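Kitchen corner: mugs, again

2019-12-20

Quick one before everybody disappears for the holidays. The Skimcombe kitchen cupboard has been sorted (thank you Triin, thank you Ivan) and we now have shelves you can see the back of. Two bin bags of odd lids gone. The fish-shaped jelly mould is staying, Ojārs asked nicely.

What's left is the mugs. Far too many of the thick white ones from the Nesteston sale, hardly any of the enamel ones, which are the ones people want. The enamel lot came to us in July with the camping boxes and have been wandering off ever since. If you've one at home, on your desk, in the boot of the car, bring it back. No questions.

Looking after them, as I keep getting asked:

Don't put them in the microwave. Please. There's a note on the door now.

Wash by hand, soft sponge, no scourer. Tea stains come off with bicarb and warm water, leave it an hour or so, then wipe. Lingyun swears by a denture tablet and her mugs do look better than mine.

Dry the rim properly. That's where the rust gets in if there's a chip. A small chip on the outside is fine, a chip on the inside goes in the box under the sink and Indrek will use it for his seedlings.

Don't stack them. They stick, and then somebody bangs them on the worktop to get them apart and there goes the enamel. Side by side on the second shelf, handles all one way.

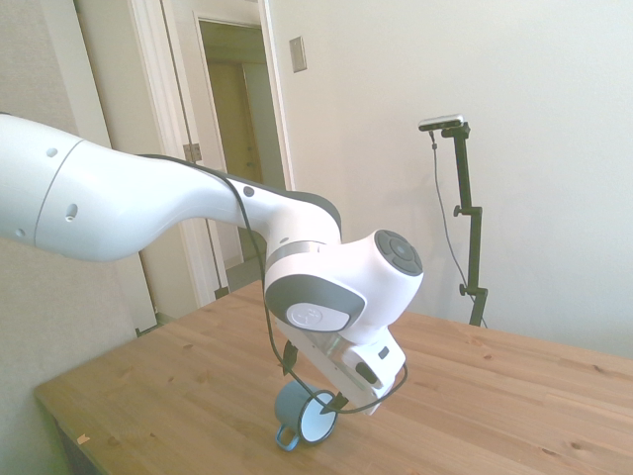 Blue-grey enamel mug with the black rim, on its side on the pine table.

The pine table also needs a bit of care. It marks easily, and hot pans have been going straight on to it. Trivets are in the top drawer, left of the cooker, the cork ones and the ugly tile. Spills want wiping up the same day, along the grain. Ivan is going to oil it in the new year, so it'll be out of use for a day or two and smell of linseed for longer than that. Date to follwo.

Still wanted for the kitchen: a decent tin opener, tea towels (not the shiny kind that just push the water about), a washing-up bowl that fits the small sink. We've 5 pounds left in the tea tin so donations would be very welcome, coins in the tin or give them to Triin.

Labels for the shelves are nearly done. Lingyun has printed them but the mug one says "mugs and sacuers" so that's being done again.

Fridge gets emptied tonight, anything without a name on it goes. Milk too. Back in January.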